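Tonwood Opens Its Second Carving Workshop in Ukdale This October

UKDALE — I've been putting off writing this because once it's out there I can't take it back, but okay, here goes: Tonwood is opening a second workshop in October, and I couldn't be happier!

If you've only just found us, we teach people to carve wood by hand. I started with one bench and a box of secondhand gouges, and last year 3,630 people came through our evening classes in Kotico (some of them a lot more than once — you know who you are). The waiting list got silly. So we went looking for a bigger space and found the old Mkhize seed store, with high windows and a floor that can take a real log.

The new place has 19 benches and runs three courses to start with: spoons and bowls, relief carving, and standing figures. Figures are the one everybody asks me about, and yes, beginners are welcome. 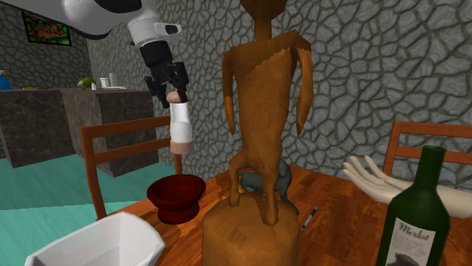
Senyo Agbeko wrote to me after the spring course that he'd come in wanting a hobby for the winter and now can't walk past a fallen branch, and he asked whether the new workshop would stay open late enough for people on day shifts. It will, Senyo! Doors close at 10 p.m.

Classes are open to anyone 16 and up. Tools are included, and wood is too for the first course — after that you pay for what you use. Booking opens in October at the Kotico front desk, and current students get first pick of the evening spots.

Press visits are welcome before opening. Ask for me at the desk or leave a message and I'll call you back.

Naa Yakubu
Founder, Tonwood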